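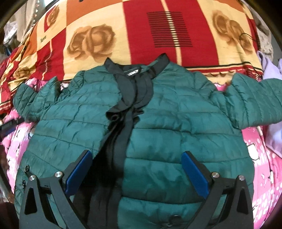 叠羽绒服这件事,我自己叠了二十多年,从没想过有一天要用夹子重新学一遍。手持夹爪示教做久了,攒下一些家里就能用上的小窍门,按我吃亏的先后顺序记在下面。

## 衣服先铺好,再拿夹爪

铺衣服用手,别用夹爪。有人觉得全程用夹爪才算正经示教,结果光是把两只袖子拉平就录了四分钟,机器人学到的主要是犹豫。

- 正面朝上,领口朝远端,下摆朝自己。
- 两只袖子往两边摊开,和肩膀差不多齐平。
- 门襟不必拉到顶,但里衬别翻出来太多,夹爪很爱咬住里衬不放。
- 褶子留几道。烫得像样板间一样的衣服,机器人学会了也只会叠样板间的衣服。

床上铺花床单没关系。我一开始特地换了纯灰的,换床单比示教还累,后来就随它去了。记得在本子上写一句当天铺的是哪条,以后查数据省得猜。

## 绗缝羽绒服怎么夹

薄羽绒服滑,又蓬,夹一层会溜,夹三层会弹。我的办法:

1. 夹爪张开,两片指垫先轻轻贴到面料上,停一拍。
2. 顺着绗缝线的方向合拢,让缝线落在指垫中间。缝线那一道薄,吃得住力。
3. 合拢后先提两指高,看看带起来几层,再往前走。

按扣和拉链要绕开。金属扣夹在指垫里,一提就偏,手感像夹着一粒花生米。Nukeck 的指垫稍软,扣子会陷进去,看着夹得很牢,走到半路照样掉给你看。

## 叠的顺序

先左袖,再右袖,然后下摆往上折一次,最后对折。顺序定了就别换。雷梅迪奥斯·奎斯塔(Remedios Cuesta)在 Parton 那边带人,她的组里有左撇子,先右后左,两拨数据混在一起,机器人站在床边两只袖子都想抓,最后一只也没抓。现在她要求左撇子单独建一个文件夹,左撇子对此颇有意见。

袖子折进来以后,用指垫外侧压一下,往下摆方向抹,把气赶出去。羽绒服里的气比你想的多,不抹的话,它会在你最得意的时候慢慢坐起来。

## 手的速度

比平时慢一半,但别停停走走。中间要想事情,就把夹爪提离衣服再想。贴在衣服上发呆,机器人会把发呆也当成一道工序。

失手了怎么办:掉了就原地重新夹,这一段留着。恢复动作很值钱,我们组 273 条有用的羽绒服示教里,后来最顶用的是 46 条掉过一次又捡回来的。至于一边掉一边骂的那种,声音记得关掉。

## 遥操作的另说

用 Ondton 的主手在隔壁房间遥控,上面的夹法照用,多注意两点。一是看不到衣服厚度,下压时宁可多试一次。二是延迟,手到了画面还没到,新手会再推一把,于是机械臂一头扎进被子。等画面追上来再动,心里默数一下就够。

## 收尾

- 每录十来条擦一次指垫。绒毛粘上去以后摩擦就变了,你还以为是自己手艺退步。
- 螺丝拧一遍。松了的夹爪会轻轻哒哒响,响三天就开始歪。
- 镜头上有指印,用眼镜布,别用衣角。
- 衣服抖开,扔回床上,换个方向再铺。同一件衣服铺得一模一样,录 700 条也就等于录了一条。
- 深色亮面的料子反光,窗帘拉一半。

叠好的那件先别急着收进柜子,明天还得拆开。我妈来家里看过一次,问我叠了一下午怎么衣服还摊在床上,我没想好怎么回答,就给她倒了杯茶。

毛衣和带帽子的另写一篇,帽子那部分我还没叠明白。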